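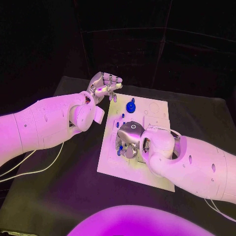
About > Who We Are > The Hand Lab

We're Duter, a small shop that tries out robot hands, arms and cameras so that other people can pick the right ones for their work. We love this stuff! Give us a new gripper in the morning and by lunch it's bolted to an arm and reaching for a peg.

Most of our days go into comparing hands. A maker sends one over, we mount it, and it gets the same jobs as every hand before it: pick up a peg, carry it across, put it in its slot, turn a knob, let go cleanly. Letting go is harder than it sounds - a hand with a lovely firm grip will often drag the part back out with it. We run each job 90 times per hand, on the left arm and again on the right, and we write down the bad tries along with the good ones (the bad ones are usually more fun to read).

Our task boards are called Temell boards, after the street where we had our first workshop. They're white with blue parts, tall and short, thick and thin, and we keep changing the layout so no controller gets too comfortable. Fingers that do great with a fat cylinder can be hopeless with a skinny one, and we never get tired of finding out which.

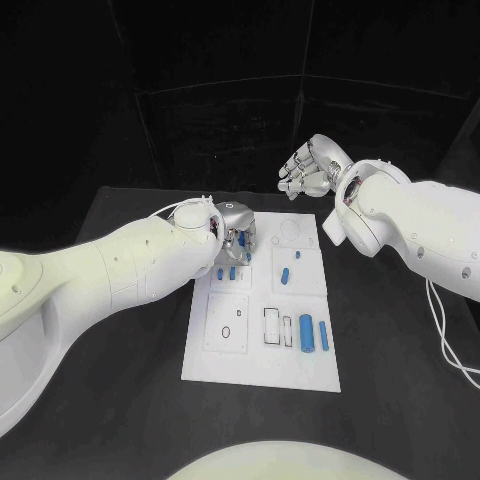
Flurance wrote to us in June to say that the drop notes had helped them more than the scores, and that they'd like to see the same pegs tried with a slower wrist. So we did that, and it grew into a whole new set of runs! The log now holds 3260 tries, and anyone can ask for a copy.

We also look at head cameras against wrist cameras, and we're partway through comparing 3 controllers on the Mägi bench, our spare setup for long overnight runs. Cable routing gets its own page in every report, too - a snagged cable can spoil a very good hand.

If you build hands, or you're stuck choosing between two of them, come by and watch a session. Bring your own parts if you like.

Contact Duter | Copyright Duter | Back to top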